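# Gredura sideline ball pump and gauge, model 4

The Gredura is a hand-operated, double-action pump with a built-in pressure gauge, made for inflating and checking match balls at the side of the pitch. It is supplied to clubs, schools and leagues through Millbridge and replaces the earlier single-action model, which was withdrawn in December.

The pump delivers air on both the push and the pull stroke. A selector collar below the handle switches it to single action for the last part of inflation, when smaller changes in pressure are wanted. The gauge stays connected to the ball throughout, so there is no need to remove the needle between pumping and reading.

## Suitable balls

The standard needle fits the valves used on American footballs, association footballs, rugby balls, basketballs and volleyballs. It does not fit the push-in plugs found on some beach and play balls. For American footballs, use the short needle. The longer one can touch the far side of the bladder if the ball is almost flat when the needle goes in.

Balls with a built-in pump should not be used with this product. 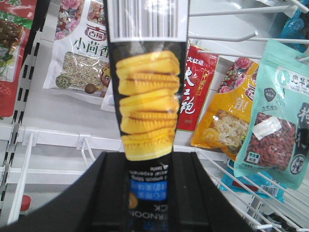
Target pressure should be taken from the panel printed on the ball or from the rules of the competition. Where the two differ, the competition rules apply on match day. The gauge is marked in both kPa and psi, with kPa on the outer ring. The scale ends at 200 kPa, well above the working range of any ball listed here.

## Specification

| Item | Detail |
|---|---|
| Action | Double, switchable to single |
| Gauge | Analogue dial, dual scale |
| Gauge range | 0 to 200 kPa |
| Barrel | Anodised aluminium |
| Handle | Glass-filled nylon, T-shaped |
| Hose | Braided, swivel joint at both ends |
| Bleed valve | Thumb-operated, beside the gauge |
| Needles supplied | 4 (two standard, two short) |
| Needle thread | Standard |
| Order code | GR-4 |

The pump is sold in black only. Colour-coded handle caps for clubs with several teams are listed under accessories.

## Method of use

1. Wet the needle with water or a drop of valve oil. Do not use saliva or petroleum jelly.
2. Screw the needle fully into the hose end, finger-tight.
3. Insert the needle straight into the valve with steady pressure. A needle put in at an angle will bend and may tear the valve.
4. Inflate in double action until the reading is just short of the target.
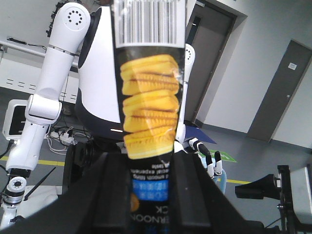
5. Turn the collar to single action and bring the ball up to pressure.
6. If the reading is over the target, press the bleed valve in short bursts.
7. Let the needle settle on the dial, take the reading, and withdraw the hose in a straight line.

Readings should be taken at the temperature in which the ball will be used. A ball set in a warm changing room will read lower once it has been outside on a cold afternoon. For winter fixtures, leave the match balls outdoors before the final check.

## Gauge accuracy

Each gauge is checked against a reference instrument before packing, and the serial number on the back of the dial matches the one on the test slip. The gauge may be returned to Millbridge for checking at the end of each season. The turnaround depends on the time of year and is quoted when the unit is booked in.

If the pointer does not return to zero with the hose open, the gauge should not be used for match checks. Zero can be reset once with the screw under the lens. If it drifts again, the gauge cartridge needs replacing.

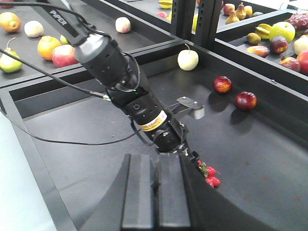

Dropping the pump on a hard surface is the usual cause of zero error. The rubber gauge boot (GR-4B) is recommended where the pump is kept in a kit bag with boots, cones or tee stands.

## Care and spares

The piston seal should be greased once a season with the silicone grease supplied. Unscrew the top cap, draw out the rod, wipe off the old grease and apply a thin film to the seal. Do not use spray lubricants, which swell the rubber.

- GR-4N: needle pack, standard
- GR-4S: needle pack, short
- GR-4B: gauge boot
- GR-4C: handle caps, set of assorted colours
- GR-4G: gauge cartridge
- GR-4K: seal and grease kit
- GR-4H: replacement hose

Spares for the single-action model are still available, except the hose. The GR-4H hose does not fit the older barrel.

## Ordering

Club and league orders are handled by Millbridge. Garach supplies schools, and Akyol holds stock for retail. Prices are given on request and exclude VAT. Handle caps can be added to any order but are not returnable once opened.

Page revised Feb 29, 2024. The order code for the seal kit has changed from GR-4P to GR-4K.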